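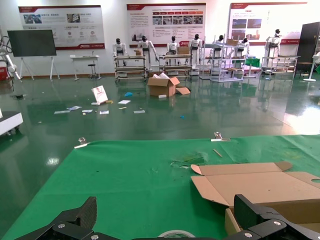
Re: [teleop-users] Sorting cables into boxes by remote control

On Tuesday, Rupert Zwahlen wrote:
> We have been teaching the Planley arms by remote control since
> February and our people still fumble anything floppy. We managed
> 87 usable runs out of 200 on the cable task. Do others let the
> operator start over, or keep the fumbles in? And does anyone
> bother with marks on the table?

Hello Rupert, and hello everyone,

What a lovely question to come back to after a week away! I wouldn't be at all downhearted about your numbers, as cables are horrid things to teach and our first batch at Dridbridge was a good deal worse.

We do let people start over, but only before the gripper has touched a cable. After that they carry on to the end, and if a loop springs back out of the box they simply go in again and press it down. Those second goes have been very useful to us – the Sundeck policy seemed quite lost until it had seen a few.

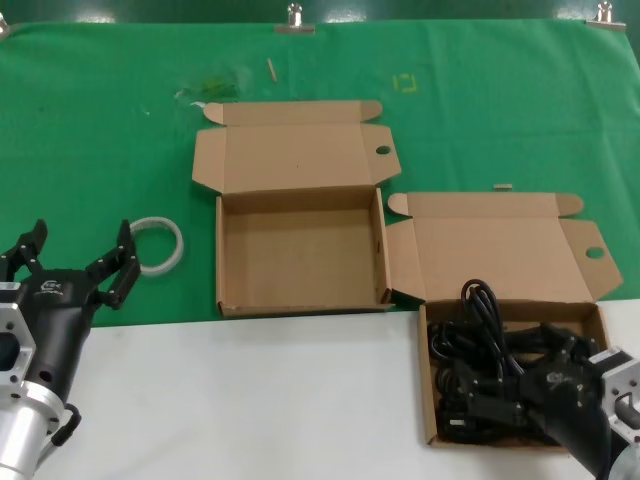 Right arm in among the cables, left arm held open over its own side.

As for marks, yes, please do! We put a small yellow square on the cloth and I'd be sorry to lose it. Do clip the cloth down along the far edge as well, or it creeps towards the operator over a long session and your marks go with it.

One more thing, and then I'll let you all get on. Give each new operator over 50 practice runs that you have no intention of keeping, and let them go slowly. Erdem (our scripts, not the town) will trim the long pauses for you afterwards, and I'm happy to send a copy to anyone who writes to me off list.

Do let us know how the next batch goes.

Warm wishes,
Margaret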